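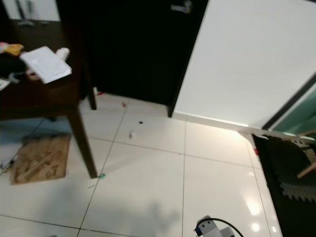

Monday, February 12, 2018

The Omo went back together on Saturday, and I want to write down what I did before I forget the order, mostly for my own use in April when the next round comes due.

The arm had started to drift. I would send it to the same point over the floor and it would stop a little short, always on the same side, and a bit worse after an hour of running. I blamed the encoder at first and lost an evening to that. The encoder was fine. The play was in the wrist joint, where the two clamp screws on the collar had backed out. One of them I could turn with my fingers.

I run this arm at home, in a room with tile on one side and black foam mats on the other. Tile is easy to sweep and it shows up everything you drop on it, but it is slick, and the base will creep if the feet are dirty. I wipe the feet with alcohol every couple of weeks now. The mats are kinder to my knees and to dropped parts. They are too soft to set the base on. I tried it once and had to redo the whole calibration.

The collar came off without trouble. I cleaned both screws and the threads, let them dry, put on medium threadlocker and tightened them by turns, a little on each side. The manual from Hemosix gives the torque for the old collar only. I wrote to ask about the newer one and Sille Oddsson in their support group answered the next morning: same value, but leave it overnight before putting any load on it. I left it overnight.

While I was waiting I went over the gripper cable. It hangs in a loop at the side of the gripper, and the size of that loop matters more than I used to think. Too tight and it pulls on the connector when the wrist turns all the way over. Too slack and it catches on table corners. What I do is turn the wrist to its far limit, give the cable a hand's width past that, and tie it at the forearm. I don't tie it at the gripper anymore. The strain ends up at the plug, and I have replaced that plug twice.

Next was the zero. The controller is a Sýkora, the older model with the small display, and it holds the wrist offset as a raw count. Mine read 3756 before the work. After the collar was tight I ran the homing routine six times and wrote down the result each time. It settled at 3235 and stayed there. That is a big change, and it made me nervous enough to check the hard stop by hand with the power off. The stop was where it should be. The old number must have been crept up to over months, with me correcting for a loose joint every time I homed it.

I saved the new value in the controller and also wrote it on tape inside the cover. The backup tool from Zoriseck is supposed to keep a copy, but it only saves when you close it from the menu, and I usually forget.

Sunday I ran it slowly for about an hour, then at normal speed through the afternoon. No drift that I could measure with the feeler gauge. The wrist is quieter too. There is still a faint tick in the elbow when it reverses, which was there before and which I am leaving alone for now.

For April: check the collar screws first, before anything electrical. Look at the plug. Order a spare collar.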